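Search the archive Enter keyword Go

Killdale Household Textiles List
Categories: Folding and storage, Printed goods, Cords and trims

From: Nabila Lubis
Date: 2 January 2026
Subject: Re: Large plastisol prints, folding vs. rolling, and what to do with metallic cord

Jamila Haque wrote:

> I'm going through the printed cottons at home before putting them
> away and have two problems. First, the black prints. Where the ink
> covers a big area the cloth won't fold flat, and when it does fold,
> the print sticks to itself. I peeled one apart in April and lost part
> of a letter. Second, several pieces have a glitter cord attached or
> threaded through. It snags, sheds and leaves marks if it gets pressed
> against anything. I don't want to take the cords out if I can avoid it.
>
> Is rolling better? And does anyone work on a bed, or should I clear
> the table?

Taking these in order.

Print adhesion. You lost the letter to blocking, where two ink surfaces are held in contact under weight. It needs pressure and time, and a warm closet speeds it up. An under-cured print will block much sooner than a properly cured one. To check, press a strip of plain masking tape on a corner of the print, leave it for a minute, and pull it back slowly. If black comes away on the tape, treat the piece as under-cured and never let ink touch ink. If the tape comes away clean you still shouldn't stack it face to face, but you have more room for error.

I ran the tape check on the whole of my own box over the break, 117 pieces. The failures were nearly all from one supplier (Risgate, the older blanks with the heavy hand). The Samarakoon pieces passed, including the ones with solid black bands, where I would have expected trouble. I don't know whether that is the ink or the dryer they used. If somebody on the list has worked with either, I'd like to hear it.

Folding. My sequence for anything with large lettering:

1. Lay the piece down print side up and get the side seams where they belong. Do not pull on the print to do this. Work from the hems.

2. Smooth the unprinted ground first. On a white piece with heavy black graphics the plain areas relax under the hand and the inked areas do not, so the wrinkles collect at the border between them. Push them outward to the nearest edge.

3. Put interleaving on the print. I use unbuffered tissue. Baking parchment is fine for anything that will be out again within the year. Do not use waxed paper.

4. Make the folds in the plain cloth wherever the design allows it. Where it doesn't, fold across the thinnest part of the print and put a tissue roll inside the fold. Mine are 20 mm thick.

5. Stop at two folds. A third one puts too much bulk on the first crease.

Rolling is better for anything where the ink runs the full length of the cloth, such as a stripe from neck to hem. Roll with the print facing out. Facing in puts the ink into compression and it wrinkles along the roll, and those wrinkles set. Tie loosely with cotton tape. For a small motif in an otherwise plain ground I see no advantage to rolling and it takes up more of the drawer.

Cord. I leave them in too. Glitter cord is usually a plain core with film or metallic yarn over it, and the film is what sheds. Some general points:

- Lay the cord out to its full length before doing anything else. If it is folded in by accident it will emboss the print within a week or two, and you cannot iron that out.
- Check whether the sparkle is even along the length. If part of it has gone plain, the covering has worn there, and the worn end is the one that will fray next. A stitch or two in matching thread holds it.
- Coil it on the tissue, outside the last fold, and wrap the coil in its own scrap of tissue. Do not tuck it into a pocket or a casing.
- At the point where the cord goes into a gathered corner, leave the gather as it is. Flattening it drags on the stitching.
- Do not steam near it. I melted the film on one with the iron a good hand's width away.

For washing, cord pieces go inside out in a mesh bag, cold, on the slowest spin you have. On my machine that is marked 1,000, which I consider too fast, so I cancel the spin and press the water out in a towel.

Bed or table. I use the bed with a fitted sheet pulled tight. The sheet has enough grip that the cloth stays where it was put, and a cord doesn't slide off the side as it does on my table. The drawback is that a soft surface will not give you a sharp crease, and for prints you don't want one. Use a plain sheet in a pale color. Loose glitter and ink crumbs show up on it, and you can shake it out at the end. Deal with dark pieces separately, and last. I lost an afternoon with a tape roller after doing navy and white together.

For the box itself, flat archival cartons are ideal but they are expensive to ship. The Stultden shirt boxes will do if you line them. Heaviest prints go at the bottom, no more than six deep, and turn the stack over when you air it.

The type of piece I mean in the cord section, at the stage before smoothing:

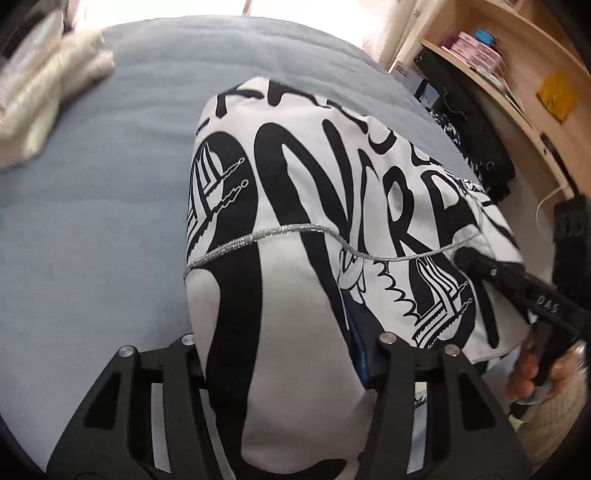 If your cords are stitched in at both ends, use the longer interleaf and let it extend past the hem. I can send my cutting sizes for the tissue if you tell me the widths you are working with.

Nabila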